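Stumen Grasp Planner: Questions We Keep Getting

Does it work on any object?
No, and be wary of anyone who sells you that. We tuned it on a small set of things that fit in one bin. Cups and toy food go well enough. Anything flat against a wall of the bin is still a coin toss.

Your page says 100 percent on the cup test. Really?
That was 13 tries with one cup. Marlene MacPherson asked us to take the number down, and she was right. The longer run was 460 picks, and we publish the log so you can do your own math.

Do I need a depth camera?
The planner wants a point cloud and doesn't care where it comes from. Shiny surfaces will put holes in it. So will your own arm and cables if they hang between the camera and the bin.

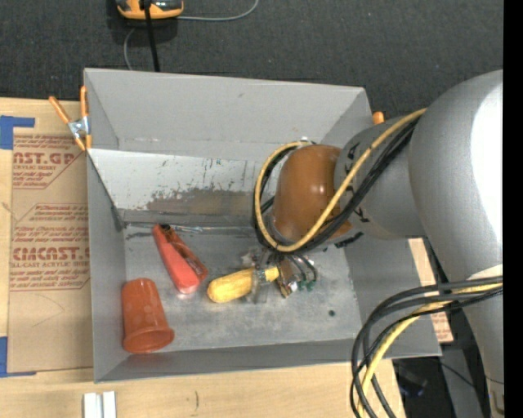
You can mask the arm out using the joint positions, but cables don't have joints, so the mask misses them. Pad it by 50 mm and expect to lose some good grasps near the wrist.

Will the Olex plugin fix collisions?
It checks the bin walls if you give it a correct model of the bin. Most people measure the rim and guess the slope.

Is there a learned version?
Jeanine Meijer has a branch. It's faster. We haven't seen proof that it's better, so it stays a branch.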